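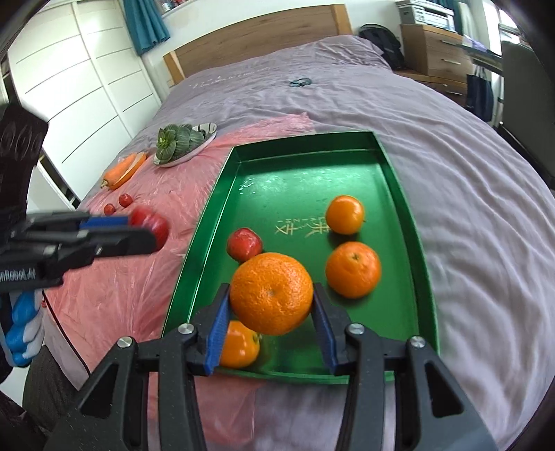

Green tray with the fruit, pink sheet with the vegetables, bed underneath

Forum: Small Spaces > Food Storage
Thread: Sorting the produce on the bed, tray or plastic sheet?

boltell_left
Member
Posted January 2005

I rent one room with a shared kitchen down the hall. The counter there is always taken, so when I get back with groceries I sort them on the bed. Fruit goes on the metal tray, vegetables go on a plastic sheet, and then I decide what gets carried to the fridge and what stays in my room. Right now that means one large orange, the mandarins and an apple on the tray. On the sheet I've got carrot, red pepper, cherry tomatoes and bok choy on a plate.

Two questions. Does the apple need to be kept away from the citrus? And is there something better than plastic to put over a duvet? I would like to stop washing the cover so often.

graywater
Senior Member
Posts: 2000

Move the apple. Apples give off ethylene and it speeds up ripening in whatever is near them. Bananas and avocados are the usual problem but I wouldn't leave one touching anything I wanted to keep.

pantry_shelf_2

Citrus hardly reacts to it. Oranges and mandarins don't ripen after picking the way a banana does. I've kept apples and oranges in the same bowl for years. What you do want to watch is the bok choy, leafy greens turn yellow around apples.

graywater

They still go off sooner. I've had mandarins get moldy in a week next to apples.

pantry_shelf_2

That's mold. One soft mandarin at the bottom and it spreads to the ones it touches. It has nothing to do with the apple. Check the mandarins when you bring them home and eat the soft one first.

Silmont372

Agree with pantry on the mold. Thin skins get bruised in the bag under heavier stuff. I carry mandarins separately.

As for the sheet, plastic is fine for sorting but don't store anything on it. Water sits under the vegetables and doesn't go anywhere. I use an old cotton tablecloth folded in half, with the plastic under that. The cloth takes the water and the plastic keeps it off the bed. The cloth goes in with the towels.

boltell_left

Nothing is stored on it, it's only there while I sort. The tablecloth is a good idea, I have one I never use.

kitchen_down_the_hall

I don't understand sorting food on a bed at all. Grocery bags sit on the floor of the bus and in the cart. Get a folding table. Jacquet on the avenue had a small one for next to nothing last April and it goes behind a door when you're done.

boltell_left

I have a chest of drawers, a bed and a desk chair. There is no place behind the door, that's where the coats are. The bags stay on the floor. Only the food goes on the tray and the sheet.

Silmont372

What about the top of the chest of drawers? Looks like there's already something white sitting up there, but maybe half of it is free.

boltell_left

Not enough room for the tray to sit flat. I tried it.

graywater

A tray with raised sides is a good way to do it on a mattress. Round fruit rolls toward whoever sits down. I used a baking sheet with no rim for a while and spent a lot of time picking things up from under the bed.

pantry_shelf_2

The tray is better than a bowl for mandarins too, if they're in one layer. You can see all of them. Wipe it down between uses, the sugar from one split orange gets sticky and you don't notice it on a shiny surface.

lornine_577

Is that a New Year tray? My aunt had one with gold characters on the bottom and it came out once a year with oranges and candy. We would have been in trouble for using it for groceries.

boltell_left

I don't know what it was made for. It came from a secondhand shop and I use it all year.

lornine_577

Fair enough. Hers mostly lived in a cupboard.

For the bok choy, wrap it in a paper towel, then a loose bag, then the fridge. It goes limp fast in a warm room. The carrot should go in there too, but cut off any green at the top first. It pulls water out of the root.

kitchen_down_the_hall

Cherry tomatoes stay out of the fridge, they lose their taste.

graywater

Depends how ripe they are. Mine go in the fridge once they're fully red, otherwise they split. I take them out an hour before eating.

kitchen_down_the_hall

Never had one split on the counter. Still think you want a table.

boltell_left

Thanks. Going to do it this way for now: apple by itself on the windowsill, citrus stays on the tray, bok choy, carrot and pepper to the fridge in one bag with my name on it. Tomatoes I'll eat tonight. Tablecloth goes over the plastic next time.

pantry_shelf_2

Windowsill is the wrong place if you get afternoon sun. Put it in a drawer.

boltell_left

North side, no sun. It's the coldest spot in the room.

pantry_shelf_2

Then it's fine.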